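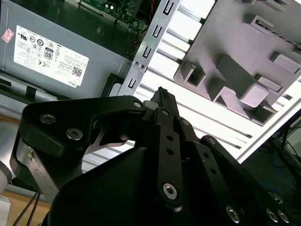
Offenes Gehäuse, oben links das Netzteil mit dem weißen Etikett

So, es geht los. Der alte Dell ist auf. Ich hatte den ja im November angekündigt und dann monatelang unter dem Schreibtisch stehen lassen, wo er mir jeden Abend gegen das Schienbein gedrückt hat. Heute ist Schluss damit, der wird jetzt ordentlich gemacht!

Für alle, die neu dabei sind: Der Rechner stammt aus der Auflösung vom Büro MacKinnon, ich hab 40 Euro dafür bezahlt und fand das damals ein Schnäppchen. Dann kamen noch die Versandkosten dazu, reden wir nicht drüber.

Der Plan ist ganz bescheiden. Sauber machen, andere Platte rein, mehr Speicher, fertig. Er soll im Flur stehen und unsere Fotos und die Musik verwalten, mehr nicht. Kein Spielerechner, bitte keine Vorschläge für Grafikkarten (ich kenne euch).

Erst mal zum Netzteil, danach hatten gestern gleich mehrere gefragt. Graues Metall, Etikett voll mit winziger Schrift und Prüfzeichen, ein 80er-Effizienzlogo ist drauf und ein kleiner QR-Code. Unten am Rand steht DELL. Die ganzen Zahlen tippe ich euch heute nicht ab, dafür brauche ich erst meine Lesebrille, und die liegt im Auto.

Ganz links klebt außerdem noch ein kleiner rosa Sticker. Der Aufdruck ist so blass, dass ich nichts damit anfangen kann. Wer weiß, was bei solchen Büroteilen der rosa Aufkleber bedeutet? Prüfung, Charge, irgendein Lagerding? Das beschäftigt mich mehr, als es sollte.

Das Netzteil bleibt übrigens drin und bleibt zu! Da schraube ich nicht dran rum, auch wenn mir letztes Mal jemand erklären wollte, das sei kein Problem, man müsse nur wissen wie. Ich weiß eben nicht wie. Stecker gezogen, Einschaltknopf ein paar Sekunden gedrückt, und das Innere vom Netzteil geht mich nichts an.

Unten am Netzteil sitzt eine kleine schwarze Kunststofflasche. Ich hab kurz überlegt, ob ich da mal dran ziehe, und es dann gelassen. Bei meinem vorigen Rechner hab ich an so was gezogen und danach zwei Abende lang ein abgebrochenes Stück gesucht.

Craig Aitken fragt, ob ich mit dem Staubsauger reingehe. Nein, Craig! Pinsel und der kleine Handblasebalg von Jandico, den ich eigentlich mal für die Kamera gekauft hatte. Den Lüfter halte ich dabei mit dem Finger fest, damit er nicht wie verrückt mitdreht. Sauger nur daneben, mit Abstand, für alles, was rausgeflogen kommt.

Kleiner Tipp zwischendurch – vor dem ersten Abstecken alles mit dem Handy fotografieren, am besten aus zwei Richtungen. Ich denke jedes Mal, das merke ich mir, sind ja nur ein paar Kabel. Und dann sitze ich da mit einem Stecker in der Hand und rate.

Die Schrauben kommen bei mir in einen Eierkarton, mit Bleistift beschriftet. Es gibt schicke Magnetmatten dafür, Cireck hat eine für 20 Euro, ich hatte sie schon im Warenkorb. Aber der Eierkarton war leer und lag da.

Zur Platte: Es wird eine SSD mit 2 Terabyte, die hab ich bei Gorkent bestellt. Die alte Platte lösche ich vorher gründlich. Ich will gar nicht wissen, was das Büro da noch drauf hatte, und schaue auch nicht rein. Na gut, ich würde schon gern. Mach ich aber nicht.

Ja, ich weiß, für 700 Euro bekommt man was Fertiges, leiser und kleiner und mit Garantie. Hat mir meine Schwester auch schon geschrieben, samt Link. Ich mag aber diese alten Bürokisten – da ist Platz drin, man kommt mit der Hand überall hin und schneidet sich nur manchmal.

Zwischenstand für heute, 3. Februar 2024: Deckel ab, angeschaut, Pinsel gefunden, Lesebrille immer noch im Auto. Geputzt wird morgen bei Tageslicht. Und wenn jemand das mit dem rosa Sticker weiß, schreibt mir bitte!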